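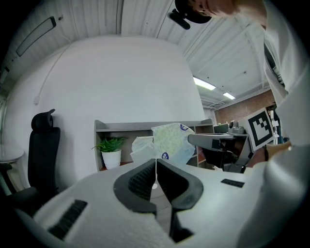

Skokport, June

Projects > Plant and Soil Science > Student Reports

Mulch Depth and Seedling Emergence in Raised Beds
Report submitted by Ehsan Kakakhel and Tariq Yousafzai

Purpose

This project compared the emergence of carrot and beet seedlings under two depths of straw mulch. Gardeners in the Vondunham district commonly cover new beds to slow evaporation, but advice on depth varies, and small-seeded crops are often said to suffer under a heavy cover. The work was carried out at the Lashari teaching garden during the spring term.

Method

Raised beds were filled with the same screened loam and leveled by hand. A total of 4,000 seeds was sown, divided equally between the two crops. Half of each crop was covered with a thin layer of chopped straw, through which the soil could still be seen in places. The other half received a full layer that hid the surface completely. Beds were watered in the early morning from the Woren rain tank. No fertilizer was applied.

A seedling was recorded as emerged once both seed leaves had opened. Seedlings that were pulled up by birds before this stage were left out of the count.

Results

Under the thin layer, 79 percent of beet seeds emerged. Under the full layer the figure was 52 percent. Carrots followed the same pattern, but the rows were uneven and one bed crusted badly after heavy rain. The carrot figures are therefore reported in the appendix only.

Soil under the full layer stayed moist longer between waterings. It also sheltered slugs, which were found mostly along the north boards.

Discussion

The results support a thin cover at sowing, with more straw added after the seedlings are established. The authors did not test this second step. Straw length may also matter — the longer pieces formed mats that some beet seedlings could not lift.

The trial covered one season and one soil type. A repeat sowing in early fall is planned, using the same beds and a finer grade of straw for the carrots.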